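Chatbots at the Help Desk: Your Questions, Answered Without the Sales Pitch

Last updated 4 December 2019

We review workplace software for small offices. Since our July piece on Himska and Derkura, the two "intelligent assistants" being pushed hardest at firms in the Grisstead area, the same questions keep landing in our inbox.

Does the assistant understand what my customers are asking?

Not in any sense you or I would use the word. It matches what was typed against phrases it has been fed and picks the reply with the best score. When the match is good, it looks smart. Ask it "Can I return this if I never opened it?" and then "Can I return this if I never wanted it?" and see whether you get two different answers. We got one, twice.

The brochure says it resolves 90 percent of requests. Is that true?

Ask what counts as resolved. In the Himska trial we sat through, a chat was marked resolved when the customer closed the window. People close windows when they're happy, and they also close them when they're fed up.
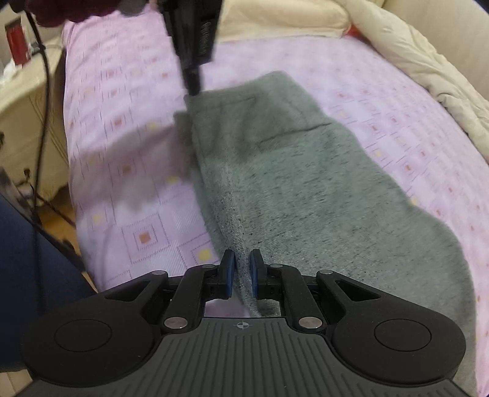
The only figure worth having is how many of those customers called or wrote again within a few days. We asked for it and were told it wasn't tracked.

Will it learn on its own?

Derkura's sales page says so. The setup manual says a member of your staff should go over failed chats and tag them by hand, every week. We believe the manual.

How long does setup take?

The quote was 3 days. The office we followed needed 5 weeks, mostly spent rewriting old help articles that the software couldn't make sense of. Those articles did need rewriting, to be fair, and you could do that job without buying anything.

What about Baxter? Isn't that one free?

Baxter is free for up to 5 user accounts. Exporting your own chat logs is a paid feature, so think about how you'd leave before you sign up.
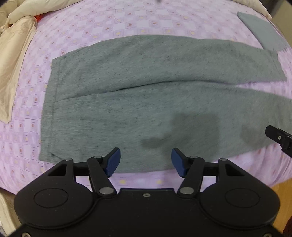 Also read the section on data. It lets the company use your customers' messages to "improve services," and we couldn't find a definition of that anywhere in the terms.

Has any of these passed the Turing test?

One rep told us his had. We asked who the judges were and how long they talked to it, and he offered to get back to us. We're still waiting.

Should I let staff go if I buy one?

We wouldn't. Somebody has to take the chats the software gives up on, and those tend to be the hard ones.

Is there anything these tools do well?

Store hours, order numbers, password resets. A decent search box on your site handles the first of those for a lot less money.
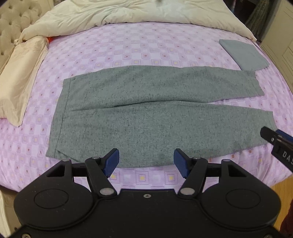 Grey trousers laid flat on a lilac patterned sheet.

Can I send you a question?

Yes, use the contact form. We don't take review copies or paid placements, and we don't have a chatbot.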